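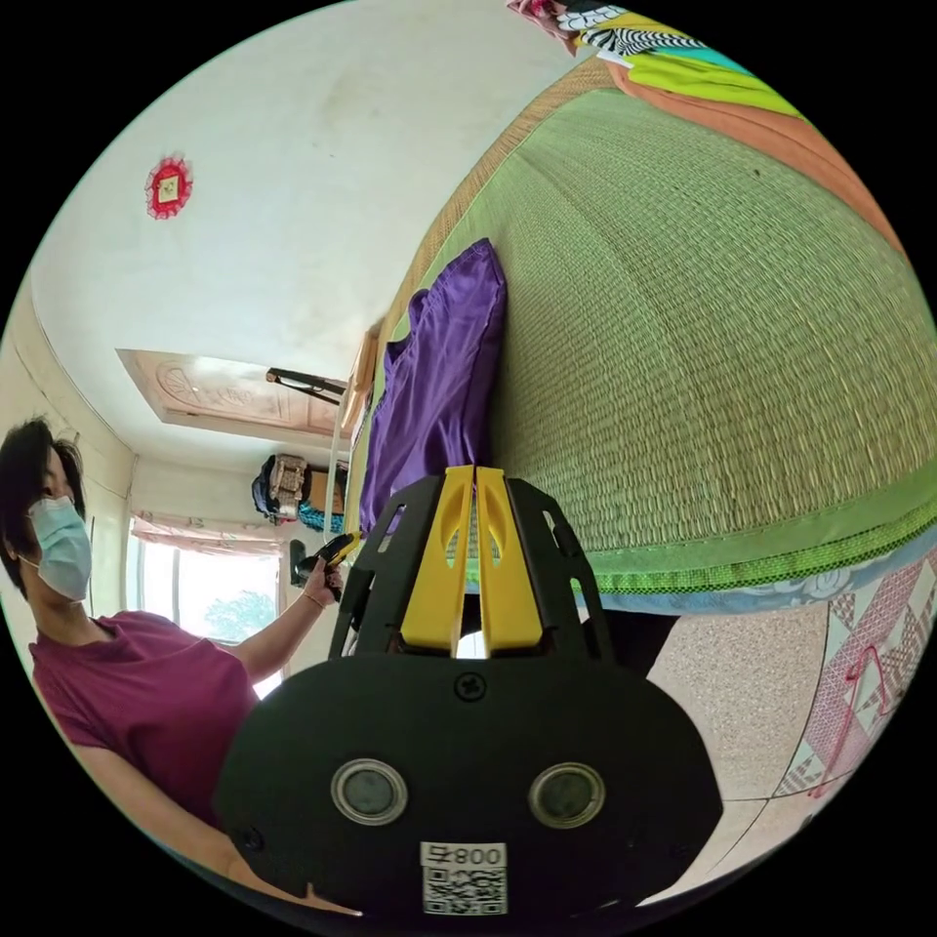 Monday, October 14, 2024

Folding again. Rachid Shehata still swears by the Ebihara fold (thirds the long way, then roll from the hem). I still don't buy it. His September notes say it saves a shelf, but he never wrote down which shelf, or what was on it before.

Clothes go from the floor pile to the mat and then to the shelf.
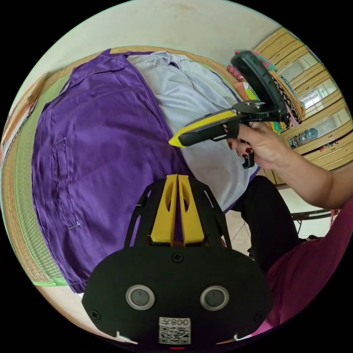
Sorting before folding is supposed to be the slow part. I doubt that too. With the clothing on the floor and the cabinet this close, the walk is nothing - the time goes into deciding what counts as a pair. Left 5 odd socks out of it.

Long pieces are my real complaint. Folded once they slump, folded twice they crease at the knee. 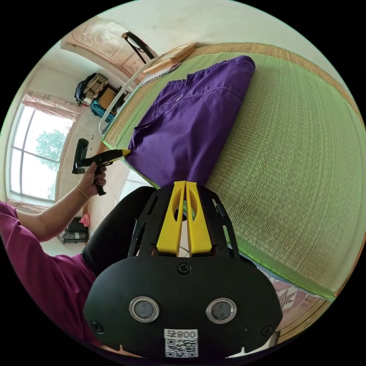
Rachid says press the crease out by hand before the second fold. Tried it, saw no difference. Will repeat with the heavier Likwood cotton, 260 gsm, before I argue with him.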